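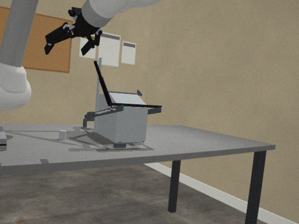
Notebook, Stirnham workshop, May
Re: adjustable hoop, height mechanism and backboard mount

Picking this up again after the long gap, and I'm writing it out at more length than usual so that Maksym can follow along when he takes over the bench. Sorry in advance, Maksym. You know how I get once I have a cup of coffee and a pen.

Where we were: the driveway hoop, the one we've all been calling the Lollurus, goes up and down on a pair of parallel arms between the pole and the backboard, with a crank at the back. It works. I've never said it didn't work. What it does, though, is sag at the rim when the arms are anywhere near the middle of their travel, and it has a rattle after every hard shot off the glass that goes on long enough for you to turn around and look at it. Solange Aguiar took it home to her own driveway over the winter (she has two teenagers, so the poor thing got a proper workout) and her notes came back in April, written on the backs of school lunch menus. They're in the blue folder. Please don't throw out the menus!

Her main complaints, in her order:

Rattle, worst at eight feet.
Crank handle scrapes knuckles on the pole at the bottom of the turn.
Rim drifts a little to the left over a few weeks of play.
The height sticker can't be read from the front, so the kids guess, and then argue.

I had been putting the rattle down to the pivot bolts and I was only partly right. I took all of the pivots apart yesterday afternoon and laid the bolts out on a towel in order. The lower ones are fine, still a nice snug fit in the bushings. The upper ones have a bright band worn right where the arm rides, and the bushings on that side have gone egg-shaped, enough that you can feel it with a fingertip. So there's slop there, yes. But when I put new bushings in and hung the backboard back up, the rattle was better and still very much present. I stood underneath, whacked the glass with the heel of my hand and listened, then did it again with my palm flat on each part in turn until the noise changed. It's the extension arm on the right. The formed edge has opened up a hair near the rear bolt, and the crosspiece is free to tick against it.

I felt quite silly, as I'd cleaned that very spot with a rag not ten minutes before.

Crosspiece first, then. The drawing calls for it to be bolted at both ends with a plain washer. I swapped those for wide washers and a nylon-insert nut and tightened them evenly, going back and forth between the two ends a little at a time, and the tick went away. Whether it stays away is another matter. I want a proper number of shots on it before I say anything cheerful to the people at Marchetti, who are supplying the glass and who have been very patient with us.

On that subject, the glass. The backboard frame came back from Britolance with the corners welded and ground, and it's a lovely piece of work, much flatter than the last one. I laid it face down on blankets and ran a straightedge corner to corner both ways. No light under it to speak of. The foam tape they sent along is softer than what we had before, and I have mixed feelings about it. It beds the glass very gently, which I like, but it squeezes down so far at the bottom edge that I'm worried about the glass settling over a hot summer and leaving a gap at the top. I cut a short strip and left it clamped between two scraps overnight. This morning it had come back most of the way when I let it go, though with a clear dent along the middle. I've put it back under the clamp and will leave it there. Maksym, it's on the shelf over the vise, please don't borrow the clamp.

A note for whoever mounts the rim: the rim bolts must go through the frame and never bear on the glass. I know we all know this. I still found a spacer sleeve in the bin that had been cut short, and with a short sleeve you pull the plate up against the glass as you tighten, and you won't see it happening from the front. I've made a new set and filed the ends square. They're in a jar with a label. The short ones I've thrown away so we can't be tempted.

Load test. We hung weight off the rim with the hoop at full height, using the sandbags and the old canvas sling. I went up to 300 pounds in steps and stopped to look everything over at each one, which made it a long morning. With the bag load on, the front of the rim dipped and then came level again when we took it off, as near as I can tell with the small level and my bad eyes. Maksym Didenko held the string line for me and was very good about standing there while I talked. The arms didn't creep down the crank, which was my real fear. The lock on the crank is holding by friction alone, though, and I don't love that for something that hangs over children. I'd like a pin as well. It could be a simple drop-in pin on a short chain, with a row of holes in the rear bracket. Solange thinks people will lose the pin by the second week. She's probably right about that, so the chain had better be riveted at both ends.

One thing I didn't expect: with the load on, the base plate lifted very slightly at the front edge, and I could slide a sheet of paper under it. The anchor bolts were snug when we started and they took another quarter turn afterward. I think the plate is just seating itself on the leveling nuts. I've drawn a paint line across each nut and the plate so that we can tell by looking whether anything has turned. White paint, as the yellow had dried up in the can.

The left drift. I spent far too much time on this and have only a guess to show for it. The holes in the rim plate are slotted up and down, and they're also a touch wide side to side, so if the bolts relax at all the rim can walk. Solange's kids both shoot right-handed from the same side of the driveway, where the lawn isn't, and so the ball comes in from that side nearly every time. That would push it the way she says it went. It's a pleasing theory and I'd like it to be true, but I haven't tested it. What I'd suggest is a mark on the plate against the frame with the scriber, then a solid hour of shots from one side only, then look. If anyone's nephew is free and full of energy, please send him over. We'll feed him.

The crank handle. Easy one, for a change. I bent the handle out with a little heat and gained a knuckle's worth of room at the bottom of the turn. It looks homemade now, but my hand goes all the way around without touching. For the real part we should ask for a longer offset instead of a bend, and while we're at it the grip should spin. The grip on this one is pressed on solid and it wears on your palm if you go all the way from bottom to top in one go. I did that several times today and I have the sore spot to prove it.

Height sticker. I moved it to the front face of the pole and made a pointer from a scrap of aluminum strip, riveted to the lower arm. You can read it from the free throw line if the sun's behind you. The numbers want to be bigger. Also, our sticker was printed for the old arm length, so it reads a little high at the low settings. I measured from the floor to the top of the rim at each mark and wrote the true heights on masking tape beside it. Use the tape and ignore the sticker. I'll get the artwork redone once the arm length is settled for good, and not before, having paid for that twice already.

Pole padding went on without any fuss. The straps are long enough now. The hook-and-loop picks up every bit of lint in this shop, so please keep the pad in its bag when you're not using it.

Still to do:

Order bushings, the flanged kind, enough for both hoops and some spares.
Ask Britolance if the formed edge on the right arm can be a little deeper at the rear bolt, and what that does to the tooling.
Check the foam strip.
Drill the rear bracket for the pin. Use the spare bracket first, the one with the bad paint.
Look at the paint lines on the base nuts after the next shooting session.
Call Marchetti about the edge finish on the glass and whether they can round the corners a bit more.
New rag. The one by the sink has metal chips in it.

Later, 5:40 p.m. Went back out for a last few shots before locking up, just me, and I made rather fewer than I'd have liked. The rattle is still gone at ten feet and at nine. At eight there's a faint buzz, very short, and it seems to come from lower down, maybe the crank housing cover. I tightened the cover screws and it got quieter. Two of those screws don't really bite anymore, so the holes will need to go up a size. Drill bits are in the second drawer, and the tap is in with them, wrapped in an oily cloth.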